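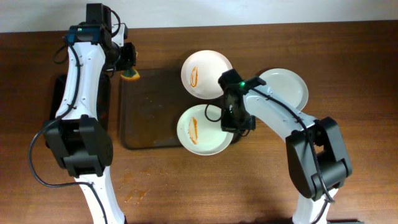
Where can you borrow a full set of crockery for a party in Stisby without having to buy it or throw it away afterwards? From the old ticket office beside the bus station, where the town's new crockery library has opened its hatch and will lend plates, bowls, cups and cutlery to anyone with a Stisby address.

2023-10-28

Anyone who has ever tried to feed a large family in a small house will know the moment when the good plates run out, and then the everyday plates run out too, and the last cousin through the door ends up eating trifle from a saucepan lid. It was a moment much like that, at a street party on Denano Road in July, that set a handful of neighbours talking about whether the town might keep one big shared cupboard of crockery that everybody could dip into.

Three months later the cupboard exists, and it is rather bigger than anyone on Denano Road had in mind. The shelves in the ticket office now hold 1000 pieces, nearly all of them given by households in the town and the villages round about. A good many came from people who were moving somewhere smaller and couldn't bear to see a wedding service go to the tip. Others arrived in boxes that had plainly not been opened since the last house move, still wrapped in newspaper (and the newspapers have been kept as well, as they turned out to be almost as popular with visitors as the china).

Borrowing works much as it does with books. You join at the hatch with proof of your address, say how many people you are feeding, and go away with crates packed to suit. A loan lasts three days, which gives you the day before the party, the party itself and a day to get everything washed and dried. There is no charge for borrowing, although there is a deposit of £15 for each loan, handed back when the crates come home. Breakages are forgiven up to two pieces. After that the library asks you to bring a replacement from your own cupboard, and it doesn't have to match.

Hardly anything matches, in fact, and that seems to be a large part of the charm. The library did try sorting the plates by pattern when the first donations came in, but gave it up in favour of sorting by size, so a crate of dinner plates might have brown seventies flowers sitting on top of a gold rim, with a bit of blue willow somewhere underneath. Borrowers may ask for plain white if they would like it, and for christening teas and funerals they often do. Everybody else seems happy to take what they are given, and children in particular will argue long and hard over who gets the one with the cockerel.

The first few weeks have been busier than expected. Crates have gone out to birthday teas, a harvest supper, a choir reunion and a retirement lunch at the Yang Restaurant, which had plenty of plates of its own but had run short of pudding bowls. The restaurant has since given the library a stack of soup spoons by way of thanks, and very welcome they are too, for teaspoons had been pouring in while soup spoons were as scarce as hens' teeth.

Jistusus, the hardware shop on the market square, has lent the crates and cut the dividers that stop the cups from knocking together on the way home. It is also taking in donations during shop hours, so that people needn't carry a heavy box all the way down the hill to the bus station. The shop would be grateful if donors could wash things first, and if they could leave out anything chipped round the rim, however fond of it they may be.

Glasses are the one thing the library can't yet offer. They need taller shelving than the ticket office has room for, and the crates would have to be made differently, so for the time being anybody hosting a wine-and-cheese evening will have to bring their own or ask around the neighbours in the old way. Large serving dishes, gravy boats and teapots are all available, though the biggest teapots are wanted by nearly everyone and should be booked well ahead.

Bookings for the Christmas season are already being taken, and the library would like to hear early from anybody planning a big gathering. It is particularly short of side plates at present, along with salt and pepper pots and cake stands of any height. If you have some at the back of a cupboard that you haven't looked at since last winter, the hatch is open every morning, and there is a bell to ring if you find it closed.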